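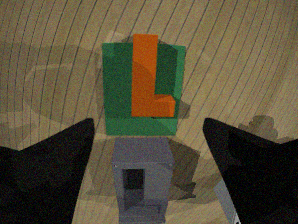

Trying out grippers before buying them

Corina Oprea tests grippers for Colura, a small automation shop in Tarkstead. Since September she has done most of the early comparisons in simulation, with blocks on a wooden surface and the view looking down between two black fingers. I asked her how that works out.

"We had three grippers to choose from and one arm," she said. "Swapping the real ones takes most of a morning. In the simulator I change a line in a file."

The task is stacking. An orange L-shaped block on top of a green one is a typical layout, and Oprea likes it for a practical reason. "The L has a long bar and a short foot. If you grab it by the bar, the weight is off to one side. A wide finger forgives that. A narrow one lets it turn."

Each gripper got 2,000 simulated attempts, split over 17 layouts. The Paiva, a parallel model with blunt tips, came out ahead on stacking. The Femcombe was better at picking up blocks that stood close together.

Her colleague Jozef Kuipers was less convinced by the numbers. "Contact is where simulators go wrong," he told me. "Friction is a setting. Somebody typed it in."

They argued over it for a week – Kuipers says longer – and then ran six layouts on the real arm. The order of the grippers stayed the same, but the Paiva's lead shrank. Oprea put that down to the finger pads, which had picked up dust.

I asked about lighting, as the simulated views can be dim and full of shadows. "That's on purpose," she said. "We randomize it. The first camera policy we trained only saw bright, even light, and it fell apart next to a window."

Colura has ordered two Paivas. The Femcombe is staying on the bench for now, and Kuipers wants to try it again with softer pads.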